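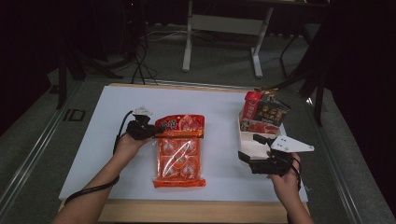 七月 部室、昼過ぎから

両手にグリッパーを握って菓子を箱に入れるだけの日。板の上に置いて、つかんで、右の白い紙箱へ。言葉にすると一行で終わるのに、やっていると肩が張る。ケーブルが手首のあたりに垂れてきて、左を動かすたびに気になる。

Osianは「人間の手の動きをそのまま覚えさせればいい」と言う。去年も同じことを聞いた。去年のモデルは、置き場所を少しずらしただけで何もない机をつかみにいった。今年は違う、と本人は言うが、違うのはグリッパーの指と、集めるデータの量くらいに見える。ノルマは一人229回。この数字の根拠を聞いたら、Hanneさんが前の大会の資料から持ってきたらしい。その資料を見た人は部内にいない。

菓子の袋は思ったより難物だった。箱ものは向きさえ決めれば同じ動きで済む。袋は押すと中身が逃げて、フィルムの端だけが指に残る。つまんだつもりで持ち上げると、するっと落ちる。自分の指なら袋の口を探って持ち直すところを、グリッパー越しだと感触が遠くて、目だけで判断することになる。

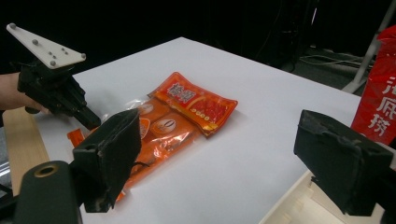 それで結局、人間のほうが機械に合わせた妙な動きになる。肘を張って、上から真っすぐ下ろして、閉じて、一拍待つ。この「一拍」はMwanahawaに教わった。待ったほうが後で切り出しやすいのだそうだ。でもそれは自然な人間の動作と呼べるのか。私たちが集めているのは、人間がロボットのふりをしている記録ではないのか。そう言ったら、Mwanahawaは「報告書に書けば」と笑って、次の袋を置いた。書くつもりだ。

失敗した回をどうするかでも少しもめた。Kiprono先輩は落とした回を全部消す派。Osianは残す派。私は残すほうがましだと思うが、残したところで使い道が決まっていないのだから、どちらも気分の問題に近い。とりあえずフォルダを分けた。名前は「保留」。去年の「保留」もまだ共有ドライブにある。

金色の包みだけは気に入った。くしゃくしゃで、端のとがったところを狙うと指先にちょうどいい。ただし光る。表面の照りが動くたびに変わるので、カメラにはいちばん嫌な相手だろう。赤い大きな袋も照り返しがきつい。Osianは「光る物が混じっていたほうが強いモデルになる」と言った。強い、とは何を測ってそう言うのか。評価の手順はまだ一行も書かれていない。

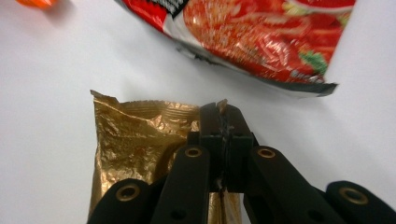
帰ってから

記録を見直した。今日の自分の分は49回。部全体の合計は1672回になったそうで、グループに拍手のスタンプが並んでいた。私も一つ押した。押してから、同じ机、同じ板、同じ箱で1672回やったことの何がめでたいのか考えてしまった。

Denbridgeの予選では机の色も照明も向こうが決める。せめて次は机を替えるか、箱を左に置くかしたいと書き込んだら、Hanneさんから「条件は揃えたい」と返事。揃えたい気持ちはわかる。揃えたまま本番に行った去年のことも、あの人は知っているはずなのだけれど。

疑ってばかりでも仕方がないので、少ないデータで一度学習を回してみてほしいとOsianに頼んだ。袋を一つ、板の真ん中ではない場所に置いて試す。それで取れたら、ノルマの残りは黙ってやる。

右の親指の付け根が痛い。湿布を買うこと。菓子は食べないで戻すこと、と部室の壁に貼り紙が増えていた。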